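Sukora example sets: frequently asked questions

These are the questions we get most often from people who want to use the Sukora recordings, or who are thinking of gathering something similar at their own bench. If yours isn't covered, write to Sheyla Ticona, who looks after requests.

What is in the set?

Recordings of a robot arm working on desktop computers: taking parts out, putting parts in, and moving them to and from a holder board beside the case. Each recording is one attempt at one job, with the camera views, the arm's joint positions and a line of plain text saying what the job was.

How is the bench laid out?

The computer lies on its side with the panel off, so the arm can reach everything from above. The table top is slotted aluminium, and the holder board sits flat on it to the left of the computer. The arm's base stands on the far side of the case.

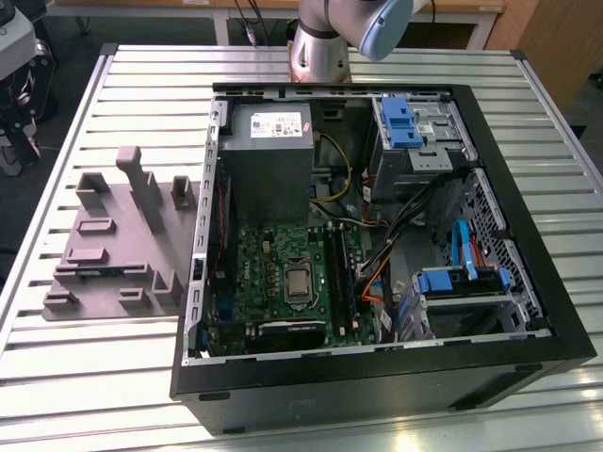
We don't tidy the cables before a recording. Power leads and data cables cross the inside of most desktop machines, and a system that has only seen clear boards does badly when it meets a full one. Wálter Pacheco moves the computer a little between attempts, usually by a few centimetres or a slight turn, so that the arm can't get by on repeating one path.

Who is moving the arm?

A person, in every recording. Yhon Alvarado and Marleny Correa share the driving, using a hand controller. No part of the released set was made by a trained system.

How many attempts are there?

The memory job has 404 attempts in the current release. The drive job has 100. We expect to add to the second one in July.

Do you keep the failed attempts?

Yes. In the memory job, 78 of the 404 are marked as failed, and most of those are modules set down at a slant or let go too early. They are in a separate folder and you can leave them out. We'd suggest keeping the ones where the driver recovers — they are marked "recovered" in the notes file and count as successes.

Why so much attention to memory modules?

They are thin, they have to go in straight, and there is not much room on either side of the slots. A small error in the grip shows up as a large error at the other end of the module. Efraín Cáceres tried the first version of our training on drives alone, and what it learned was of little use for anything narrower.
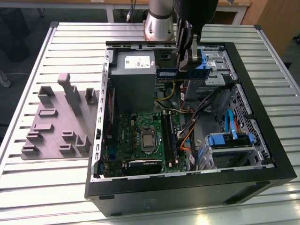

A memory module held level in the gripper over the open case.

Does the gripper feel how hard it is pressing?

We record the gripper opening and the motor current. There is no touch sensor on the fingers. People have asked for one, and it may come in a later set, but the present files won't be changed.

When does a recording start and stop?

It starts with the arm at its rest position and stops when the driver presses the end button. Early recordings ran on for several seconds after that. Those have been trimmed, except for 2 where the trimming tool failed, and both are listed in the notes.

Can I use only one of the cameras?

Yes. Each view is a separate file with its own time stamps. If you use more than one, read the section on timing first, as the views don't all start on the same tick.

What are Berhe and Foritz?

Berhe is the program we use for recording. Foritz is the file layout it writes. You need the Foritz reader to open the joint data, but the video files play in any ordinary player.

I've found a wrong label. What should I do?

Send Sheyla the recording number and what you think the label should say. Corrections go into the next release, and the old label is kept in the notes so that earlier results can still be checked.

Can I send you my own recordings?

Not at present. The Skekov group takes outside recordings in the same layout, and they have a form for it on their page.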